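Clurkutley Local History Forum > Talks and Walks > Is the mill lecture series worth it?

zulholm_lane
July 6, 2022
Has anyone been to the Leszek Sikora talks at the library? He's doing the old Laskowska mill next and I'm tempted, but it's 11 quid and I can read his book for nothing.

brernent_bob
Went to the last one and loved it! He had the mill wage books with him (copies, before anyone panics) and read bits out. There were 700 people on the payroll at one point, which I'd never have guessed from what's left of the place.

Pru_K
500, not 700. The bigger number is in his book, but it includes the outworkers, and they weren't on the payroll at all. I've been through the ledgers myself. He's a lovely speaker but he does round things up for the drama.
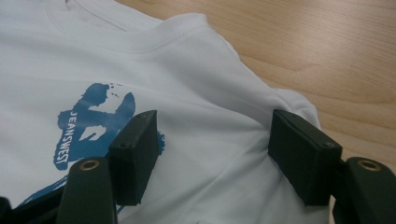

brernent_bob
Fair enough Pru, I only know what he said on the night. My gran was one of those outworkers – she did collars at the kitchen table and got paid by the dozen. I had a white t-shirt out on the table this morning and caught myself looking at the stitched seam under the neckband, wondering what she'd have been paid for one like it. So I'd count her, payroll or no payroll.

zulholm_lane
Now I want to go just to hear you two argue in the questions bit. Is it bookable or do you turn up?

Pru_K
Book. The room fills up early and the seats at the back are hopeless if you don't hear well. And Bob, I'd count her too, I'd just put her in a separate column.

brernent_bob
I can live with a column. There's another talk in September on the canal wharf if you can't get into this one.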